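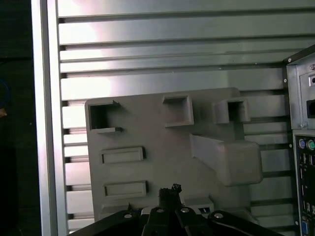

Figure 4.1. Plaque grise à logements rectangulaires, devant un mur de lattes en aluminium.

Chapitre 4
L'assemblage des vins

Vous voilà arrivés, chers lecteurs, au moment que les étudiants attendent depuis la rentrée : on va enfin mélanger ! Les trois premiers chapitres vous ont appris à goûter un vin seul, avec patience ; il s'agit maintenant d'en marier plusieurs, et vous verrez que le plaisir est tout autre.

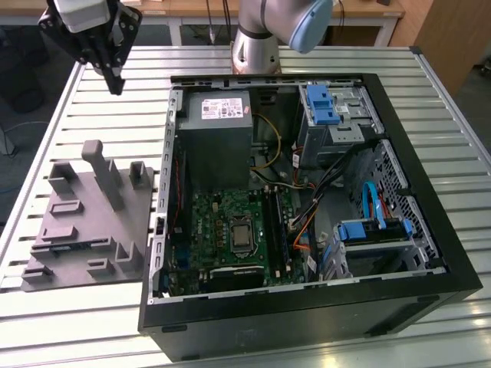 L'assemblage consiste à réunir des lots issus de cépages, de parcelles ou de cuves différentes. Chaque lot garde son caractère, et il faut apprendre à le reconnaître dans l'ensemble, un peu comme on distingue, dans un ordinateur couché et ouvert, le bloc d'alimentation gris de la carte mère verte. Prenez votre temps, goûtez, recrachez, notez.

Au domaine Filik, où j'ai fait mes premières vendanges, le maître de chai Cormac Mac Suibhne préparait ses essais en janvier, dans des éprouvettes,

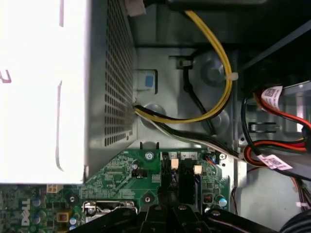
et il ne touchait jamais aux cuves avant d'avoir regoûté le lendemain matin. Sa cuvée Tully réunissait 83 % de merlot et le reste en cabernet franc (j'en garde encore 2 bouteilles, que je n'ose pas ouvrir). Nous reprendrons son carnet de dégustation à la page suivante, avec les lots Dato et Trukiner, puis nous calculerons ensemble les volumes nécessaires pour une cuvée de 655 litres.

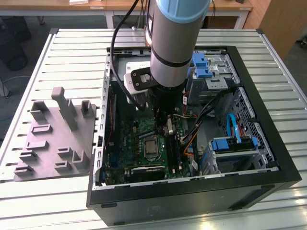 Figure 4.2. Bras robotisé au-dessus d'une unité centrale ouverte.

Avant de poursuivre, relisez vos notes sur l'acidité et les tanins.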